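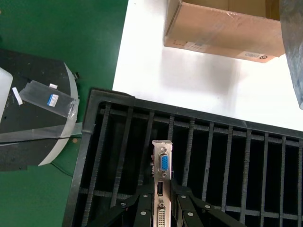 Candle and vestry check, Stendcombe chapel, September. My notes after each line, same as last time.

Fire extinguishers: OK. All 3 in date, though the one by the organ was hiding behind the hymnals again.

Votive stand: needs work. The sand tray is low and two cups are cracked — Nazar Tymoshchuk is ordering more.

Aisle clear for procession: OK, once I moved the flower stands.
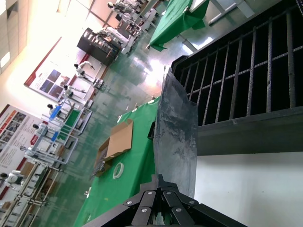

Altar linens and drapes: mostly fine. I want nothing hanging within reach of a flame, and nothing put away in a heap either. If a cloth comes out as wrinkled and blotchy as the gray piece held upright there, with its top curling over, set it aside and I'll look at it!

Thurible and charcoal: OK. Chain is sound, lid closes, coals are in the metal tin.

Balcony rail: one loose screw at the left end. Please keep the choir off that side until Benedito Frota gets to it.

Exit lights: both working at 7 p.m.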